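Chapter 7
Looking After the Bathroom

Welcome to the room that rewards a bit of effort faster than any other in the house! Ten minutes with a cloth can bring back a shine you'd forgotten was there, and by the end of this chapter you'll know which jobs to do daily, which can wait, and how to set out your supplies so you can reach them.

We'll begin with the tub. A freestanding bath looks wonderful, but it has an outside as well as an inside, and dust loves the flat rim. Dark taps show water spots quickly, so keep a soft, dry cloth for them (never a scouring pad). 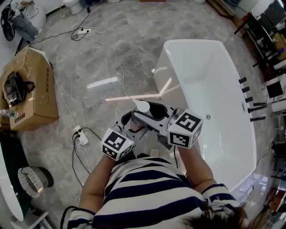 Figure 7.1 A glossy white bathtub with black taps and a silver overflow button.

Rinse the basin first, then work from the rim down to the drain. Don't forget the overflow! Soap film gathers there, and a quick wipe makes a real difference to how fresh the room smells.

Next come the supplies. Spray bottles are best stored upright with the nozzle closed, and labelled in your own writing if you've mixed the cleaner yourself. Small bins are handy too, but empty them before you wash the floor.

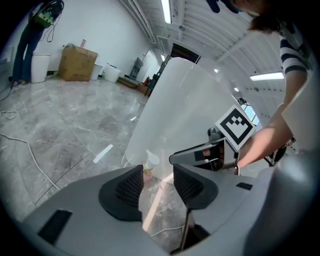
Figure 7.2 A white spray bottle seen through a curved plastic sheet.

Before you read on, list every cleaner in your bathroom at home. Rimantas Navickas, who tested these lessons with his class, had students find 20 products between them. Bring your list to Activity 7A, where we'll sort it by surface.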